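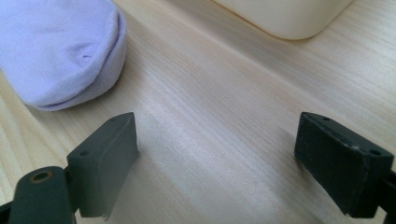 The gap between "the planner thinks it's open" and "it is open" was 30 milliseconds in the last release, came the remark from the Dulau end of the call before the chair had got through the apologies, and could that please go in the minutes first. It has gone in first. The old figure was 105, so there was a bit of cheering.

Minutes of the software meeting, Skelen gripper stack
April, 2 pm, upstairs room and on the call
Present: the control, perception and planning people, tooling (one half of it), Dulau by call
Apologies: the other half of tooling

1. Minutes of the last meeting
Agreed, with one fix. Item 4 said the Leka logger "drops messages". It should have said the logger drops messages when the disk is nearly full. Leka's maintainers were quite right to grumble.

2. Control
The new width controller is merged. It reads finger opening straight from the encoder instead of guessing from the last command, and everyone who has tried it likes it very much. The fingers now settle without that little hunting movement at the end of travel (we have put up with it since the first build!). Gains are in the shared config file and nowhere else. If you have a private copy with your own gains in it, please delete it before you file a bug.

There was a good long talk about whether the controller should refuse a command when the encoder reading is stale, or carry on and raise a warning. Control wanted to refuse. Planning wanted the warning, as a refused command in the middle of a path leaves the planner with nowhere sensible to go. Settled for now: carry on for one cycle, then stop and hold. Control will write it up and planning will try to break it.

Action: control to write up the stale reading rule.
Action: planning to add a test that unplugs the encoder in simulation.

3. Perception
Lots to be pleased about. The tabletop segmenter has been run again on the full set of 511 clips and the shiny patches on wood are no longer being labelled as objects, apart from 2 clips where they still are. Both have a strong reflection between the fingers, running along the grain. Perception thinks the smoothing step is pulling the edge of the reflection into a neat outline, and then the next stage believes it. Somebody asked if we could just throw those clips out. No, we are keeping them, they are the best tests we have.

Folded cloth is much better too. The segmenter used to split a fold into two things along the crease, and it now keeps the whole cloth as one. Plain, pale containers that are only partly in view are still hit and miss. The corner is found but the guess at the rest of the shape wanders from one image to the next, so the planner sees a box that breathes. A short memory of past guesses might be enough to calm it down. Worth a try before anyone trains anything.

Dulau asked whether the finger mask is still drawn by hand. It is. The mask is now made wider as the fingers open, using the encoder reading from item 2, so it follows the fingers instead of blocking out half the table. Dulau would like to have this as well and will take the branch as it stands, rough edges and all.

Action: perception to put the 2 bad clips in the nightly tests.
Action: perception to try the short memory on partly seen containers.
Action: Dulau to send back notes on the mask branch.

4. Planning
Sokard now plans the approach and the closing of the fingers together. Before, it finished the approach, stopped, had a think, and closed. The motion in simulation is lovely to watch and planning played it three times on the big screen by request.

Known trouble: when the target sits near the side of the view, Sokard sometimes picks an approach that sweeps a finger over a neighbouring object. Clearance is worked out from the fingertips only. It needs to include the whole finger block and the linkage behind it. The shapes are already in the model file, so this is a matter of switching them on and seeing what it does to planning time.

Action: planning to switch on the full finger shapes and report timings.

5. Tooling
The replay viewer can now step one image at a time with the encoder reading and the planner state shown alongside. Perception said this saved them days on the reflection problem. Keys are left and right arrow, and holding shift jumps to the next change of state. The help page still describes the old keys.

Leka log files can be opened without converting them first. Old recordings need the time offset typed in by hand; the value is in the notes file beside each one.

Action: tooling to correct the help page.

6. Any other business
Release names. Left for next time.
The nightly tests clash with the backup and one of them has to move. Tooling will move the tests to 4 am.
Please tag recordings when you make them, even the dull ones with nothing in the grip. The empty ones were what set the open width properly.

Closed at 3.30 pm. Next meeting same room, planning to take the minutes.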